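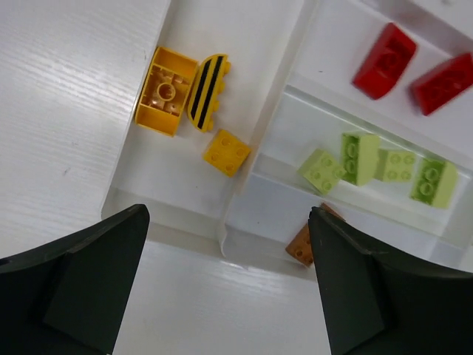

4 min read

Saturday, late afternoon, kiln still too hot to open so writing this up while I wait.

Glaze notebook, Brovesance series, continuing. Goal is still the same: a satin green that doesn't run off the foot and doesn't go to brown sludge where it's thin. Last firing half the row was good and the other half looked like pond. Same bucket! So either application or placement in the kiln, and I'd like to know which before mixing another big batch.

Mixed 600 grams dry of the base this morning. Sieved twice. First pass left a lot of grit on the mesh, second pass almost nothing. Water added slowly, stopped when it coated the whisk and dripped off in a string, then let it sit through lunch and it thickened up. Added a splash more. Should have written down how big a splash. Didn't.

Room was at 70 all day with the heater on, so drying times are comparable with last week at least.

Clay is the Kasturer white again, from the new bags. It feels shorter than the old bags. Cracks at the corner when I bend a strip around my thumb, old one didn't. Might be a wetter/drier thing, might be a different mix. Tuncay says he noticed it too, throwing, and blames the frost -- the bags sat in the van overnight. Wedged it longer than usual and it came back some. If frost is the problem then the bags from the back of the stack should be better. Check.

Tiles: L-shaped, cut from an extruded strip, foot on the short leg so they stand up by themselves. Scored the front in the middle third, so there's smooth, rough and an edge on each one. The rough part is where this glaze gives itself away, it breaks pale on the high bits if it's thick enough and goes flat if not.

Dips: one coat, two coats, three coats stepped down the tile. Counted slow to three for each dip. Wiped the feet with the yellow sponge, not the gray one, the gray one has iron in it and I've been burnt by that before (see the spotted bowls).

Numbering. This is where I've been sloppy. The full set is at 156 tiles now and I found two with the same number and one with no number at all, just a smear. Underglaze pencil rubs off if you handle the tile before bisque. From now on: stamp the number into the clay while it's soft, on the back, upside down so it reads right when you tip the tile over. Pencil only as a backup. Tuncay Taşdemir has a set of metal letter stamps he'll lend, need to ask him again, he forgets and so do I.

Also the storing. Shoebox method is finished. They knock together, the edges chip, and if I want the copper greens next to each other I have to tip the lot out on the bench and pick through.

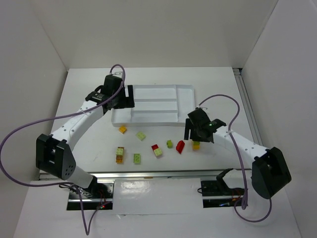

Test tiles want sorting by glaze family first and thickness second, I think, since the question I ask most often is "what else do we have that's near this green", and hardly ever "what else got three coats". Iron browns together, greens together, the buttery yellows together, whites in a drawer by themselves because they pick up dust and marks. Everything unsorted gets spread out in one layer where I can see it before any of it gets put away, no piles. A tray with compartments parked at the back of the table like that white plastic one, loose pieces out in the middle, is the layout I want on the glaze bench. White tabletop too while we're at it. Our bench is so stained that every green looks warmer than it is, and I have been fooled by that at least twice when picking.

Measured the drawer under the wedging table. A shallow tray would fit if the drawer runner gets trimmed. Ask at Gwynne when picking up the plaster, they had some divided ones on the bottom shelf, don't remember the price.

Firing notes. Irnon controller, program 3, slow up to red heat, then medium, top set at 2000, short hold. Peep looked right, the witness cone was bending when I checked it, forgot to write the time, it was before the mail came. Controller threw the same flickering zero it did last month and then behaved. Wrote it on the tape on the lid. If it happens again I'm calling them, the relay clicks louder than it used to aswell.

Placement: put matching tiles on the top shelf back, middle, and bottom front. If the bottom ones go brown and the top ones stay green it's the kiln. If they all match then it was me and the stirring. I suspect stirring. The stuff settles like cement, had to scrape the bottom of the bucket with a wooden spoon, and I'm fairly sure last time I did the second half of the row after answering the phone.

Could try a pinch of Epsom salts to keep it up. Try on a cup of it, NOT the bucket.

To do:
label the bucket, lid and side
stamps from Tuncay
open a bag from the back of the stack, do the thumb bend
throw out the gray sponge, or at least move it to the iron side
new kiln wash on the bottom shelf, it's flaking, picked crumbs off three feet already
redo the duplicate numbers, mark the orphan as "?" untill somebody recognizes it

Checked the kiln again before leaving, lid still way too warm for a hand. Vent plug out, leaving it shut overnight. Whoever is in first, please don't crack it early, and unload bottom shelf last so I can see the order.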